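Tuesday, late afternoon, written up in the meeting room with a biscuit

Right, the tea timer job. I said I'd keep proper notes this time, so I'm going to, even though most of what I have is on the back of a delivery slip and one corner of that has gone soft.

For anyone opening the notebook cold: Zatness want a short, plain guide for their small offices on keeping hot drinks hot through a long meeting. Flask or mug, lid or no lid, what to stand it on, how far ahead you can make it. They don't want a lab report, they want a page somebody can pin up over a kettle. I've been calling it Ilari in the folder, so if you see Ilari on a label, that's this.

## What I set out to do

Morning was meant to be all in the workshop, but the bench in there gets the draught from the loading door and every reading I took before ten was useless. Open door, shut door, open door. So I gave up and moved the drinks side of it to the meeting room, which is where people really do leave their tea to go cold anyway. Nice long table, no draught, blinds down, telly off. I should have started there!

Plan as written on the slip:

- Boil 900 ml, fill flask and mug from the same kettle, straight after one another
- Lid on the flask at once, mug left open
- Read both every 30 minutes, same probe, wipe it in between
- Don't touch, stir, sip or move anything (I mean me)

I broke the last rule once, of which more below.

## The flask

I'm fond of a tall flask for this sort of thing. It takes up hardly any table, you can see at a glance whether the lid is down, and it doesn't get nudged by elbows as much as you'd think. The trouble is always the lid. If the flap isn't pressed right home it sits there looking perfectly shut and leaks heat all afternoon, and you blame the flask. I had one run last week that I've now crossed out entirely, and I'm fairly sure that was all it was.

So the first line of the Zatness page should be about lids, I think, before anything about brands or sizes or how many cups. Press it, then press it again. I'd also like a line about warming the flask first with a splash of hot water. Everyone's gran says it, I've always half believed it, and the figures on the slip do lean that way, but I've only done it twice so I'm not putting it in bold.

One more thing on flasks while I remember. The Morelli sheet has us filling right to the neck, and I don't like it. You get a dribble down the outside the moment the lid goes on, then a ring on the table, then somebody goes hunting for paper. Leave a finger's width. I've pencilled that on the sheet but it needs typing up properly.

## The mug

Glass with a handle, textured sides. I picked glass thinking I'd be able to see the level and catch any evaporation without lifting anything. Nice idea. With a ripply glass you can see almost nothing of the sort, the light goes all over the place and you end up crouching with your chin on the table squinting at it. Next time a plain straight-sided one, or I just weigh it.

It's still worth having in the test, mind you. An open mug is what most people will use whatever our page tells them, and I'd sooner give them something useful to do with it - a saucer on top, say, or only half filling it and going back for more - than tell them off for not owning a flask.

The rule I broke: at the second reading I picked the mug up to look through it against the lamp. Daft. I put it back down where it had been, near enough, but I've marked that row with a star and it shouldn't be used for anything except as a warning.

## The table

I hadn't planned to write anything about the table, and then I ended up staring at it most of the day. It's a lovely thing to look at but it shows every mark, and the shine means you see each object twice, which is no help when you're reading a scale at a low angle. I've asked for a couple of cork mats out of the Rarnden box. They were bought for something else, they're only sitting on the shelf, and I want to see whether standing the mug on cork makes any odds at all over two hours. My guess is a little bit. My guess was also that the workshop would be fine, so.

Layout for the afternoon run was flask towards the near end, mug to the right of it and a bit further back, lamp on behind. If you repeat this, keep the gap between them. I had them almost touching in the first trial and you can't tell then which one is warming which.

The meeting room table, and a very close dark curve:
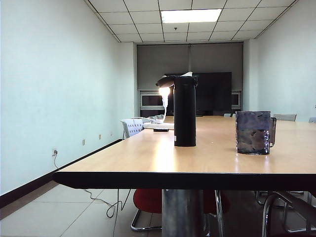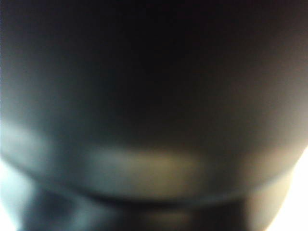

## Still to do

- Type up the slip before it falls to bits
- Cork mat run, both drinks, same kettle
- Saucer-on-top run for the mug
- Proper repeat of the warmed flask, at least until I'd trust it
- Ask Zatness how big their mugs are. I've been assuming 200 ml of tea in each and I have no idea where I got that from
- Change the fill line on the Morelli sheet
- Find out who has the other probe. It isn't in the drawer and it isn't in the drawer under that one either

I've also started a rough draft of the page itself, in pencil, stuck in behind this sheet. It's too long. There's a whole paragraph on spoons (metal ones left standing in the mug) that I enjoyed writing and will probably have to come out. If anyone wants to have a go with a red pen, please do, only leave the lid bit at the top.

Kettle needs descaling before the next run. I've put a note on it.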